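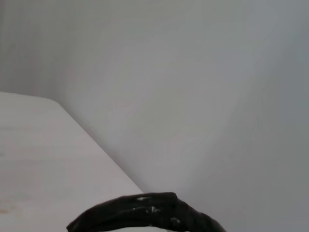
## 4. Placing and Caring for the Table

This section applies to the Flureo table in all finishes. Complete the assembly described in Section 3 before proceeding. Two persons are required for steps 1 through 4.

### 4.1 Positioning

1. Clear the floor area and sweep it. Grit under the feet will scratch both the floor and the foot pads.
2. Lift the table by the underframe. Do not lift by the top, and do not drag.
3. Set the table down with its long side parallel to the wall. Leave a gap of 40 mm between the edge of the top and the wall.
4. Check that all four feet touch the floor. Turn the adjusting foot counterclockwise to lengthen it, clockwise to shorten it.
5. Press down firmly on each corner in turn. If the table rocks, repeat step 4.

**Note:** On painted walls, the gap may be increased to 60 mm where chairs or bags are likely to push the table back. Rubbing leaves marks on matte paint that cannot always be washed off.

**Caution:** Do not place the table within 23 cm of a radiator or heating vent. Continued heat may lift the surface film at the rounded corners.

### 4.2 First Cleaning

1. Remove the protective sheet, starting at a corner and pulling it back flat over itself.
2. Wipe the top with a soft cloth dampened with lukewarm water and a small amount of dish soap.
3. Wipe again with clean water and dry at once.
4. Wait 24 hours before placing heavy items on the top.

### 4.3 Stains and Discoloration

Pale finishes show tea, cooking oil and adhesive residue as a beige or yellow mark. Treat such marks as follows.

1. Mix baking soda and water to a thin paste.
2. Apply the paste to the mark and leave it for five minutes.
3. Wipe with a damp cloth, using light pressure. Do not scrub.
4. Rinse and dry. Repeat once if the mark is still visible.

Faint streaks are usually soap left on the surface – repeat the rinse with clean water before trying any other treatment.

**Caution:** Do not use bleach, acetone, scouring powder or melamine sponges. Damage caused by these products is not covered by the Midetti warranty.

### 4.4 Periodic Checks

Tighten the underframe bolts one month after assembly and twice a year thereafter. Replacement foot pads and edge trim may be ordered from Drillwood, quoting the part number on the underside label. Written questions concerning this section should be addressed to Fengying Xia, Product Documentation.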